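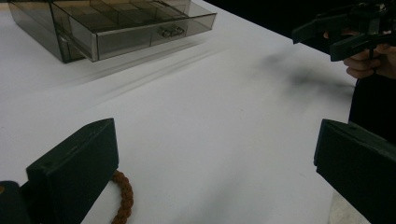
How should a tinted drawer organiser be cleaned? Use a soft cloth, lukewarm water and a drop of washing-up liquid, then leave the drawers out to dry.

Desktop storage: drawer units
Gallery pages from the Melari storage notes. Units are shown on a plain white top. Drawers with dividers suit small parts; the handle is metal, the body smoky see-through plastic. 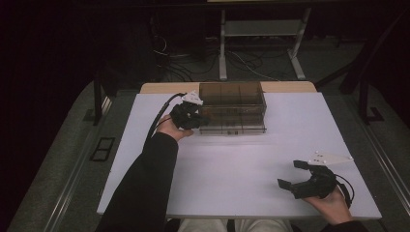 Fludthorpe, April
Drawer unit towards the far edge of the white tabletop, with two darker lines running front to back across the clear top panel. Allow 70 mm of free space behind any unit and keep the side walls clear of direct heat. Listed in the notes as entry 39.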